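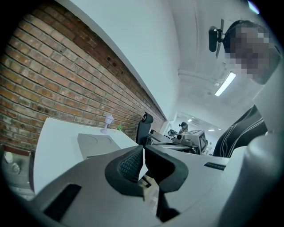 Why Does Glue Stick?
Posted July 2023 by Kumudini Rathnayake
Trirka Craft Corner, Kids' Pages

Quick question. Why doesn't glue stick to the inside of the bottle?

Siham Hegazy asked me that one at craft club while I was trying to get the lid off, and I didn't have a good answer. So I went and looked it up. Grab a bottle of white school glue and a scrap of paper if you want to try stuff as you read.

First, look at paper really close

Paper feels smooth. It isn't. If you could shrink down to the size of a speck of dust and stand on a sheet of construction paper, it would look like a giant pile of noodles. Those noodles are called fibers. They come from wood, mostly, and they're squashed together with tiny gaps in between.

Want to see some? Rip a piece of paper slowly (don't cut it). Look at the fuzzy edge. Fibers!

Now the glue

White glue is mostly two things mixed up. Water, and a kind of plastic called a polymer. Polymer is a big word for something made of super long chains. Think of a bowl of cooked spaghetti, only each noodle is way too small to see.

While the glue is in the bottle, the water keeps the chains apart so they can slide around. That's why it pours. Well, oozes.

When you squeeze a bit onto paper, the wet glue sinks down into the gaps between the fibers. Some of the water soaks into the paper. Some goes off into the air, and the name for that is evaporating. Less and less water. The chains get closer and closer, then they tangle up and grab each other. Now you have hard glue wrapped around all those little fibers on both pieces of paper. Stuck.

So that's the bottle answer too. With the cap on, the water has hardly anywhere to go. The glue stays wet, so it stays runny. Leave the cap off and it dries right in the tip, and then you're poking it with a toothpick for ten minutes. Ask me how I know.

There's a second thing going on

Scientists have two words for sticking, and they sound almost the same, sorry.

Adhesion is when glue holds on to something else, like paper.
Cohesion is when glue holds on to itself.

You need both. If the glue grabs the paper but falls apart in the middle, your card falls apart. If the glue is really strong but won't hold the paper, it peels off in one rubbery piece. (Kind of fun. Not good for a card.)

Why it won't stick to some things

Try a dot of white glue on a plastic sandwich bag. Let it dry. Now bend the bag and pick at the dot with your fingernail. Mine popped right off.

The bag doesn't have fibers or gaps for the glue to get into. It also doesn't soak up any water, so the dot takes forever to dry. And the plastic in the bag is a slippery sort that glue has a hard time grabbing on to. Waxed paper works the same way, which makes it great to put under your projects so they don't end up part of the table.

Glue sticks, tape and the other ones

A glue stick has less water in it than runny glue. That means less wrinkling. Paper wrinkles with runny glue because the fibers swell when they get wet, and they don't all swell the same amount. So thin paper, use the stick. Cardboard or pom poms, use the bottle.

Tape is different. It never really dries. The sticky side stays soft and squishes into the surface when you press, so press hard! Rub it with your thumb.

Hot glue is different again. No water at all. It's a solid that melts, runs into the little bumps, then goes solid again as it cools. Grown-ups only for that one, it burns.

Try it: the flour paste race

People made paste out of flour for a very long time before there were bottles of glue in stores. You can too.

You need:
flour
water
a cup and a spoon
white glue
a glue stick
paper strips, all the same size
a pen

Put 2 spoons of flour in the cup. Add water a little at a time and stir till it looks like pancake batter. Lumps are ok but squish the big ones. It's for gluing, so don't taste it, raw flour can make you sick.

Now make three pairs of strips. Stick one pair with the paste, one with the white glue and one with the glue stick. Just overlap the ends. Write on each one which is which, becuase you will forget. Lay them flat and leave them for 4 hours. Overnight is better if you can stand it.

Then pull. Gently at first, then harder.

Look at where they come apart. Did the glue let go? Or did the paper rip somewhere else? If the paper ripped first, your glue was stronger than the paper. Write down what happend with each one.

Things to change next time: thicker paste, foil in place of paper, a really thin layer next to a big blob. Guess first, then test. I was sure the big blob would win — it was still gooey in the middle at dinner time.

Words to know

Fiber: a tiny thread. Paper is full of them.
Polymer: stuff made of very long chains.
Evaporate: when a liquid turns to gas and goes off into the air.
Adhesion: sticking to something else.
Cohesion: sticking to itself.

Cleanup

White glue washes off hands with warm soapy water if you get it before it dries. Flour paste — don't pour leftovers down the sink, it clogs. Scrape it in the trash. Caps back on tight, please.

More in October, when we do slime. Same glue, a lot more mess.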